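30/10/2026 – Fan survey notebook, Endbridge

Well, the last of the supporter forms are in, and I'm so pleased with how many people took the trouble to write back!

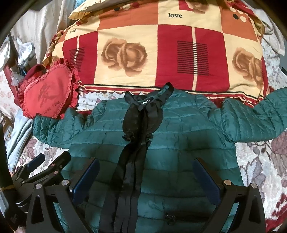

We sent out 1,303 after the home defeat to Sarnell and got 965 returned, which beats the May round by a mile. I've typed up 776 so far (slow going, as some folks wrote right up the margins – bless them) and the rest can wait for Monday. Ticket prices come up again and again, then the manager, then the pies.

Still to do: split season ticket holders from walk-ups, and ask Bonora if they can print another 500 before the Pan Cup game.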